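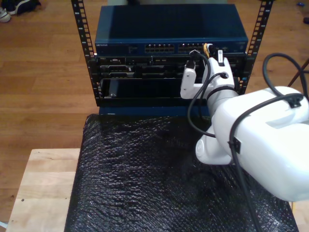

Home Forums PC Games Nillora Search Log in

Private server tool: anyone buying this?

zorica_g
So Ellbridge says Nillora's official servers go dark in June and we all get a "community server package" to replace them. I'll believe it when I can download it. We were promised mod support two years ago and got a hat.

relupreda
They put it in writing this time. Give them a chance.

zorica_g
They put the hat in writing too.

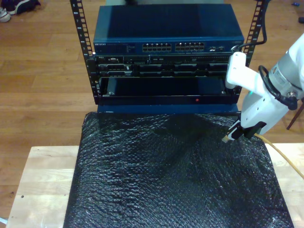
My bigger worry is the login check. If the package still has to phone home to Ellbridge before it lets anyone in, then it's the same game with our electric bill attached. The FAQ says "streamlined sign-in," and I don't know what that means and I doubt they do.

Giang Hứa
The FAQ also says 3,000 players per world. On what hardware? My group has 4 people on a weeknight and Prernville still stutters when you walk into the market.
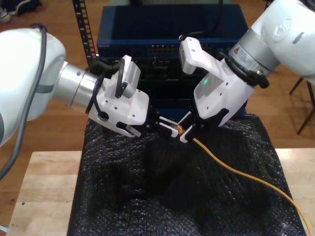

Last edited by Stela_Matei, 9:14 PM

Stela_Matei
Prernville stutters because of the game, the server has nothing to do with it. Same thing happens in the offline tutorial. I don't love Ellbridge either but let's blame them for the right stuff.

Giang Hứa
Not on my machine it doesn't.

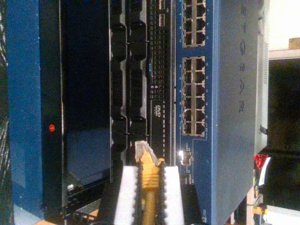
r_mocanu
Player caps on a box are marketing, and I've run guild servers long enough to stop reading them. What matters is whether saves transfer, and the FAQ skips that completely. People keep asking me if they need to buy gear. Wait. A Netgear switch like the blue one, with a whole block of sockets sitting empty, is more than most guilds will ever fill, and it won't help if your character is gone.

relupreda
The Marinescu mod team said saves would carry over.

r_mocanu
The Marinescu team doesn't work for Ellbridge. Got a link?

relupreda
Looking for it.

zorica_g
Still looking?

Shares: 2

Related threads
Nillora refund requests, post here
Prernville market stutter, any fix?
Marinescu mod pack load order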